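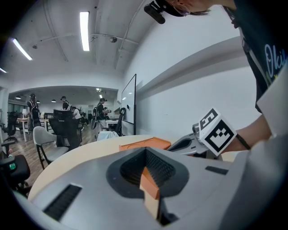 Nokden hand-held gripper: a review after 20 days of use

Posted October 15, 2024

I bought a pair of Nokden grippers in July for our group at Olesdale, and I waited with this review until we had used them for 20 full working days. We record table tasks with them: putting blocks on trays, moving small parts from one person's side to the other, closing lids. Before this we had the Trarier set for one year, so most of my comparisons are with that one.

First the price. I paid 663 dollars for the pair, with the charger and one set of spare inserts. The Trarier pair was 650 dollars, but without inserts, and we had to order those two times. For me the price is the same and should not decide anything.

The body

It is big. If you come from the Trarier, your first thought will be that you received the wrong box. The gray shell is wide and smooth, and from the camera on the tool it takes a large part of the view, with the opening in the middle. I did not like this at the beginning. We had trained our people to look for a lot of table in the image, and now they had a lot of gripper. After one week I changed my opinion, because the held object stays always in the same place of the image. With an orange block held upright in the opening you see its top face very clearly, and this is the part our labeling needs.

The cost of this is that the near part of the table is hidden. When the tray is just past the gripper it is fine. When it is closer, you must come from higher and tilt the wrist. Please practice this before you record anything important.

The grip

The funnel is dark and rubbery, and it has fine ridges inside, a little like bristles. For blocks it is very good. In our test we picked the same block 20 times with each tool. The Nokden lost it one time, the Trarier lost it 6 times, mostly at the moment of lifting. For thin things I am less happy. A flat tray is hard to take from the table, you have to push it to the edge first, and the Trarier with its straight fingers does this better.

Dust collects between the ridges. I clean with a dry toothbrush every evening. The manual says nothing about cleaning, and I think it should.

Tracking

The marker cube sits on top of the gripper, white with black square patterns. It is easy for an outside camera or a cap camera to find it, also when two people work at one round table and the hands come from different sides. We lost tracking only when somebody leaned too far forward and the head came between the camera and the cube. The ceiling lights did not disturb it. On the Trarier the marker was a flat plate and we lost it each time the wrist turned, so here I see the largest improvement.

One warning: our cubes arrived with the screws not fully tight. One of them had moved by a small angle, and we repeated a whole morning of calibration before I found the reason. Check the screws on the first day.

Comfort

For short sessions there is no problem. After one hour the forearm becomes tired, especially for people with small hands, because the handle has one size only. We now change persons every 40 minutes. I asked the shop, Nic Aodha, if a smaller handle exists. They answered the next day, politely, that it does not.

What I would like to see changed

A second handle size. A cover for the slot at the bottom, where crumbs of foam go in. A longer charging cable, ours does not reach from the wall to the table. And please print the serial number somewhere where I can read it without removing the insert.

Would I buy it again? For blocks and other solid objects, yes, and I have already ordered a second pair. If your work is mostly with paper, cards or flat trays, I would stay with the Trarier or at least borrow a Nokden for a few days first. We keep one Trarier on the shelf for exactly these tasks.

My rating: 4 out of 5.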